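Projects > Commerce > Year 11 > Pricing in Small Shops

Reading time: 2 minutes

How Price Signs Affect What Students Buy
Jayanthi Kandasamy

My project looked at whether a marked-down price makes students spend more than they planned. I surveyed 18 students at Sollgate in January, before term started. Each was given a budget of 700 rupees on paper and a list of school supplies with prices.

Half the students got a list with plain prices. The other half got the same prices with a higher original price written beside each one.
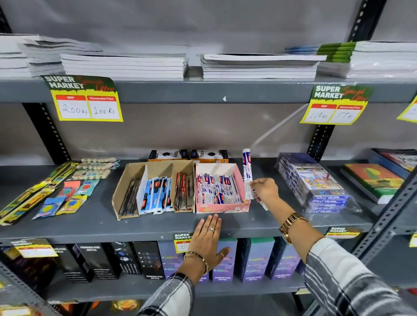

The second group spent more. On average they went over their planned total by 263 rupees, mostly on extra notebooks. Shops use the same layout – a yellow "Special Offer" sign with 200 Rs in the MRP box and 100 Rs in the Discounted Price box gives the buyer the comparison before they have thought about it. Several students said they judged an item by the size of the saving and didn't check if they needed it.

The plain price group mostly kept to their list. Two of them left out coloured pens to stay under budget.

The sample was small and nobody was spending real money. I would repeat the survey with students from Olaniyan as well, and ask them to keep receipts.

Comments

Deepika Venkataraman: Did both groups have the same age range? Mine didn't and I lost marks for it.

Jayanthi Kandasamy: Yes, all Year 11.

Trukel: Good topic. I always buy too many notebooks.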